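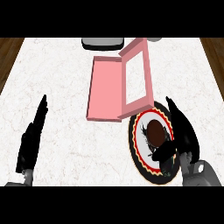 Zweitausend Mal dasselbe ist noch keine Erfahrung

2021-05-12

Seit dem Winter höre ich in jeder Projektbesprechung denselben Satz: Wir brauchen mehr Daten. Er fällt, wenn der Greifer am Rand des Tellers abrutscht, er fällt, wenn der Deckel offen bleibt, und er fällt auch dann, wenn gerade alles geklappt hat. Dann eben vorsorglich. Mich macht ein Satz misstrauisch, der auf jede Lage passt.

Zur Sache. Wir sammeln in Wornach Vorführungen für ein lernendes System mit zwei Armen. Gesammelt wird in der Simulation: Ein Mensch steuert die beiden Arme, der Rechner schreibt mit, und aus den Mitschnitten soll das System später ableiten, wie man eine Schachtel, einen Teller und das, was darauf liegt, sinnvoll behandelt. Die Umgebung heißt Pacheco und kommt von Gritesico, das Lernverfahren obendrauf heißt Asitz. Zum Auftakt waren 200 Vorführungen pro Aufgabe vereinbart. Inzwischen liegen für die Schachtelaufgabe über 2000 vor, und die Kurve, die einmal steil nach oben zeigte, liegt seit Wochen flach wie ein Brett.

Man kann daraus verschiedene Schlüsse ziehen. Der beliebteste lautet, dass 2000 eben auch noch zu wenig seien.

Ich habe mir stattdessen an mehreren Abenden Mitschnitte angesehen, und zwar ganz, vom ersten bis zum letzten Bild. Das tut bei uns kaum jemand, es ist ja auch öde. 335 Stück habe ich geschafft. Danach wusste ich ziemlich genau, was wir da gesammelt haben: die Gewohnheiten von zwei Leuten. Die eine Person fährt den rechten Arm immer zuerst und lässt den linken warten, bis er gebraucht wird. Die andere zögert vor dem Teller, korrigiert, zögert noch einmal und greift dann zu tief. Beide haben sich im Lauf der Wochen Abkürzungen angewöhnt, die in der Simulation funktionieren, und genau diese Abkürzungen kann Asitz inzwischen sehr schön. Es zögert sogar vor dem Teller. Das System hat offenbar gelernt, dass Nachdenken aussieht wie eine kleine Pause auf halber Höhe.

Lachen konnte ich darüber nur kurz. Die Pause kostet Zeit, sie hat keinen Zweck, und sie steckt jetzt in jedem Modell, das auf diesem Bestand trainiert wurde.

Wer Vorführungen sammelt, stellt sich gern vor, er fülle einen Speicher mit Können. Tatsächlich füllt er ihn mit Verhalten, und dazu gehört alles, was dem Menschen am Steuer gerade unterläuft. Müdigkeit gehört dazu, schlechte Sicht auf den Deckel auch. Nach der Mittagspause sind die Bewegungen bei uns hastiger als am Vormittag, das sieht man den Mitschnitten an, wenn man es einmal weiß. In der Auswertung taucht es nirgends auf. Dort gibt es eine Spalte, und in der steht »erfolgreich« oder »nicht erfolgreich«.

Diese Spalte halte ich für das eigentliche Übel. Erfolgreich heißt in Pacheco, dass am Ende die Lage der Gegenstände stimmt. Wie sie dorthin gekommen sind, interessiert die Prüfung nicht. Ich habe als erfolgreich markierte Durchgänge gesehen, in denen der Finger durch den Tellerrand hindurchging und das Ganze trotzdem am richtigen Platz landete. Einem Lehrling würde man das nicht als Vorbild zeigen. Dem Lernverfahren zeigen wir es, und zwar mit demselben Gewicht wie den sauberen Griff.

Nun kommt an dieser Stelle verlässlich der Einwand, die Simulation sei doch gerade deshalb so nützlich, weil man alles verändern könne. Andere Tischplatte, anderer Teller, anderes Licht, alles per Mausklick. Das stimmt. Ein Teller mit rot-gelbem Zackenring ist für das System heute kein Problem mehr, ein schlichter wäre es vermutlich auch nicht. Nur haben wir am falschen Ende variiert. Wir wechseln Marmor gegen Holz und freuen uns über die bunte Vorschau. Der Ablauf bleibt derselbe. Der Deckel steht offen, wenn es losgeht. Warum eigentlich immer? Wo sind die Durchgänge, in denen er halb zugefallen ist, in denen der Teller schief an der Schachtel klemmt, in denen der Griff misslingt und man neu ansetzen muss? Die werden aussortiert. Sie gelten als Ausschuss, und wer beim Steuern patzt, drückt auf die Taste und fängt von vorn an.

Damit nehmen wir dem System ausgerechnet den Stoff weg, aus dem es etwas lernen könnte. Es bekommt nie zu sehen, wie man aus einer dummen Lage wieder herauskommt. Also steht es in jeder dummen Lage ratlos herum, und wir schreiben in den Bericht, die Datenmenge sei noch nicht ausreichend.

Ich will nicht so tun, als wäre Menge gleichgültig. Mit einer Handvoll Vorführungen fährt der Arm ins Leere, das haben wir am Anfang gesehen, und der Sprung danach war beeindruckend. Bis zu den vereinbarten 200 hat sich jede Stunde am Steuer gelohnt. Was darüber hinaus kam, war Fleißarbeit ohne Frage dahinter. Es wurde gesammelt, weil der Platz am Steuer eingerichtet war und weil sich eine wachsende Zahl im Quartalsbericht gut macht. Dass der zugehörige Balken immer nach rechts wandert, ist kein Befund.

Gritesico verkauft für diesen Zweck übrigens eine Erweiterung, die vorhandene Mitschnitte vervielfacht. Man verschiebt die Gegenstände ein wenig, rechnet die Armbewegung passend um, und schon hat man das Zehnfache. Ich habe nichts gegen das Verfahren, es ist sauber gemacht. Aber bei unserem Bestand hieße es, das Zögern vor dem Teller zu verzehnfachen. Den zu tiefen Griff auch. Wer vorher nicht hingeschaut hat, wird bei der zehnfachen Menge erst recht nicht mehr hinschauen.

Was ich mir wünsche, ist unspektakulär und lässt sich schlecht auf eine Folie bringen. Eine Zeitlang gar nicht sammeln. Den Bestand durchsehen, von Hand, und hinauswerfen, was man niemandem zeigen möchte. Danach andere Leute ans Steuer setzen, gern auch solche, die es langsam und umständlich machen, und ihnen verbieten, bei einem Fehler neu zu starten. Startlagen vorgeben, die unbequem sind: den Teller verkehrt, die Schachtel zu, den braunen Brocken irgendwo, wo er nicht hingehört. Und zu jedem Durchgang einen Satz notieren, was daran schwierig war. Mir ist klar, dass das teuer ist. Eine Stunde so gesammelter Vorführungen kostet ein Mehrfaches dessen, was wir heute zahlen.

Im Haus hält man das für altmodisch. Das System solle selbst herausfinden, was wichtig ist, dafür sei es ja lernend. Mag sein, dass es das eines Tages kann. Vorläufig findet es heraus, was häufig ist, und häufig ist bei uns vor allem der eine Ablauf, den zwei geübte Hände im Schlaf beherrschen.

Für Juli ist die nächste Sammelrunde angesetzt. Das Ziel steht schon in der Planung, es ist wieder eine Stückzahl. Ich habe beantragt, die Hälfte der Stunden für verpatzte und gerettete Durchgänge zu reservieren, und die Antwort lautete, man müsse erst prüfen, wie sich das in der Erfolgsspalte abbilden lasse.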